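Washing dishes at the big sink

When we moved to the new flat in Irkia, I was most afraid of the kitchen. In the old place in Zemau we had a small enamel sink with a chipped corner, and beside it a wooden board where everything was put to dry on a tea towel. I knew that sink very well. I washed dishes in it for 22 years, if I count also the years when it belonged to my parents, and I could do it with my eyes closed.

The new kitchen is white and steel. The bench is so shiny that I see the lamp in it, and also every drop of water, and also my own chin when I lean over. The sink is large, large enough for a baking tray lying flat, and this is a real luxury for me. My old baking tray was always washed in two halves, first one end and then the other, with water running down to my elbow. Now I put it in, I fill some water and I go to do something else.

But the problem of drying remained. There is no board beside the sink and I did not want to put a plastic tray on the nice bench, because water collects under it and after a week there is something slimy there. I know this from the summer house, where we had such a tray and where I was the only person who ever lifted it.

So I bought a rack which lies over the sink itself. It is the kind made of metal rods held together by black crossbars, and you roll it up when you don't need it. I found it in the Tanner shop near the bus station, on the bottom shelf, behind the colanders. The woman at the till asked me if I had measured the sink. I had not. I went home, measured, and came back the next afternoon, and luckily it was still there.

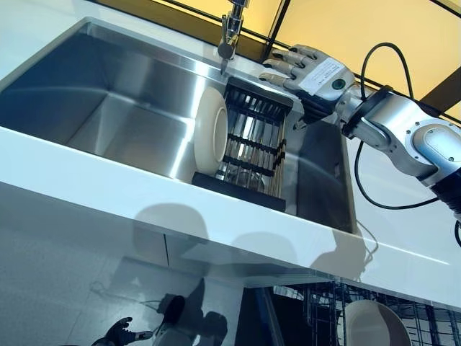
For the first days I used it wrongly. I laid the plates flat on the rods, one on another, as I did on the tea towel. They dried on the top and stayed wet underneath, and in the morning there was a ring of water on each one. A plate must stand on its edge. On the old board I had a little wooden stand for this, with pegs, but it went mouldy and I left it behind. With the roll-up rack there are no pegs, only the gaps between the rods, and you have to learn which plate will stand in the gap and which one will slide away. The heavy plates with a thick rim stand quite well. The thin ones from my grandmother I don't trust to it at all, I dry them immediately with a cloth and put them in the cupboard.

Glasses are another story. I put them upside down, but not completely flat, a bit tilted on a crossbar so that the air can go in. If a glass stands straight on the rods, it gets foggy inside and smells a little of cupboard. With hard water like ours it also gets white spots. For the spots I use vinegar, a spoon of it in the last rinsing water. My neighbour in Zemau used lemon, but I think this is a waste of a good lemon.

My order of washing did not change with the new sink. I begin with glasses, while the water is clean and very hot. Then cutlery, then plates, then bowls, and in the end the pots. I know many people who begin with the pots in order to have the worst behind them, and I understand the feeling, but then you must change the water, and I was raised not to change the water without a good reason. A sink of this size takes a lot of it. For a normal supper I don't fill the big basin at all. I put a bowl inside and wash in the bowl, and the rest of the sink I use for rinsing.

The part of the sink on the other side of the rack I keep for the things that wait. A cup with old coffee, the lid of a pot, the knife which I don't want to lose under the foam. It is a small habit, but since then I have cut my finger only once. 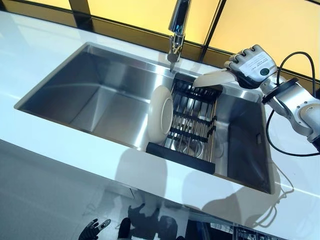 Bowls took me the longest time. My first thought was to put a bowl upside down, as everybody does. Then the water stays in the small ring on the bottom, where the foot is, and when you turn the bowl over, it runs into your sleeve. I was angry about this more often than I want to admit. Now I stand the bowls on the edge, like plates, a little leaning. Two bowls are fine. With the third one they start to push each other, and I prefer to dry the third one by hand.

About cleaning the steel I still have no final opinion. I tried the cream from Trukier, which cost me more than the dish brush and the sponges together, and the sink was beautiful for one evening. Then somebody boiled pasta and poured the water out, and it was the same as before. Now I use a few drops of dish soap, a soft cloth, and I wipe in the direction of the brushed lines, never across. After this I dry it with an old towel. If I skip the drying, I see the marks of each drop in the morning light, especially along the back of the sink by the tap, where water likes to stay.

The rack itself I wash one time a week. I take it off, lay it in the basin with hot water and soap, and go over the rods with a brush. Where the rods go into the black crossbars there collects a grey line, and for this an old toothbrush is the best. Then I hang it over the oven handle until it is dry.

There is one more thing which I want to buy, a hook for the dish cloth. At the moment it hangs over the tap, it falls into the water every second day, and I have already been told twice that it looks ugly there. If somebody knows a hook which holds on smooth tiles and does not leave glue, please write to me under this post. The last one held until February.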